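We use cookies to remember your settings and to see which posts get read. By continuing to browse you agree to our cookie policy. Accept / Manage preferences

Adding a "look before you touch" step to your sim gripper's motion planner

August 6, 2018

So last time I promised I'd write up the pause-and-check step I've been adding to all my simulated manipulation stuff, and then June happened and I did no blogging whatsoever. Sorry! Let's get into it.

The short version: my planner used to send the gripper from wherever it was straight down to the target in one long move. Most of the time this was fine. Then I switched to surfaces with recesses and raised rims in them, and I started getting runs where the planner said everything was great and the physics said otherwise. Fingers catching on an edge, the wrist twisting, the controller pushing harder and harder because it wanted to be two centimeters lower than the world would let it be. If you've ever watched an arm try to push itself through a tabletop you know the feeling.

What I do now is split the approach into stages, stop at a hover pose, look at the surface from there, and only then plan the last bit. You'll need a simulator that gives you a depth image from a wrist camera, some kind of inverse kinematics, and a planner you can call more than once per task. I'm using Jukbridge for passing messages around and Custport for planning (both are small projects, you can swap in whatever you like, the idea is the same).

Step 1: Pick a hover pose

Take your target point and back off along the surface normal. Don't back off along the world's z axis unless your surface is really flat and level everywhere, which mine isn't, and I lost an evening to that. Keep the gripper open and pointed the way you want it to be pointed at the end, so the last move is a plain straight line with no rotation in it.

How high? High enough that the tips clear the tallest rim with room to spare, low enough that the camera gets decent detail. I started way too high because I was nervous, and my depth readings of the rims were mush. Lower was better. I keep the clearance as a setting called hover_clearance and change it per scene.

Step 2: Stop. Really stop.

This was my silliest bug. I was grabbing the depth image as soon as the planner reported the move as done, but the planner's idea of done was "I sent the last waypoint." The arm was still settling! So the points I got were all smeared sideways, and I blamed the camera for ages.

Wait until the joint velocities are under a small threshold for 16 control ticks in a row, then take the image. Pick another number if you want, but do ask for several in a row, because a joint that's wobbling passes through zero velocity all the time and a single check will happily catch it at the wrong moment.

Step 3: Throw away the gripper

Your wrist camera can probably see your own fingers. If you feed those points into the surface fit, you get a lovely tall ridge right where you want to go, and the planner refuses to move. Since you know the joint positions, you know where the fingers are, so render a mask from the robot model, grow it by a few pixels, and drop everything under it.

Crop the background while you're at it. I was leaving in the walls behind the work surface, and every so often the plane fit would decide that the wall was the nicest, biggest plane around and hand me that. Very confusing the first time. 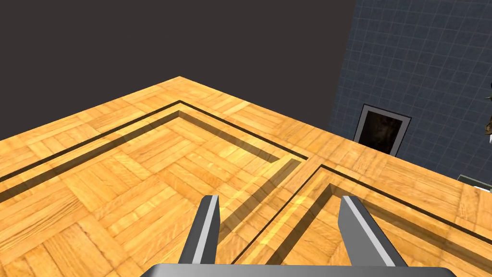 Step 4: Find the levels

Okay, the fun part. Take the points that are left and fit a plane. That's your top level. Pull out everything that belongs to it, then fit again on what remains, but only accept planes that are nearly parallel to the first one. The sloped bits between levels will fail that test, and you want them to, so put them in a separate bucket marked "edge."

Use depth for this and leave the color image alone. I tried finding edges in the color picture first because it seemed easier, and with a patterned wood texture it found edges absolutely everywhere. Each strip has a border! Each block has a border! The grain has little lines! In depth, all of that goes away and you're left with the steps that a finger could really bump into.

My settings, for what it's worth:

max_iterations: 2,000
max_planes: 3
parallel_tolerance_deg: 2

If you get more planes than you expected, your inlier distance is too tight and one level is being sliced up into thin layers. If a recess disappears completely, it's too loose.

Step 5: Check both fingertips

I used to check only the point midway between the fingers. With an open gripper that's the one place where there's no finger! So now I take the footprint of each tip, sweep it down to the goal height, and look at what it lands on. Both on the same level, go ahead. One high and one low, rotate the gripper about its approach axis and try again. Anything touching the edge bucket, shift sideways a little and try again.

I run that as a dumb grid search over small shifts and rotations, sorted by how far they are from the original pose. It's not clever but it's fast enough that I've never bothered to replace it. If the whole grid fails, give up loudly and go back to the hover pose. Please don't let it fall back to the original goal, which mine did for a while, thanks to a default argument I'd forgotten about.

Step 6: Go down slowly, in a straight line

Ask for a Cartesian path this time, and reject anything that comes back incomplete. Custport will give you a partial path with a success flag on it if you don't read the fraction, so read the fraction. I also set a contact force limit on the way down, so that if the fit was wrong the arm stops early and logs where it stopped. Those logs are gold for tuning step 4.

A few odds and ends. My Arancibia scene files store the camera offset in a different frame than the rest of the robot, so if your points come out mirrored, look there before you touch the math. Turn on the overlay that draws the edge bucket in the viewer, it saves so much squinting. And I've been testing the same code with Festier as the physics back end, where the settling in step 2 takes noticeably longer, so you may want a timeout in there too.

I still haven't got curved rims working properly. They end up half in the edge bucket and half nowhere, and my grid search gets very optimistic about the nowhere part. If you've got a fix for that, leave it in the comments, and I'll try it on my setup and post the results.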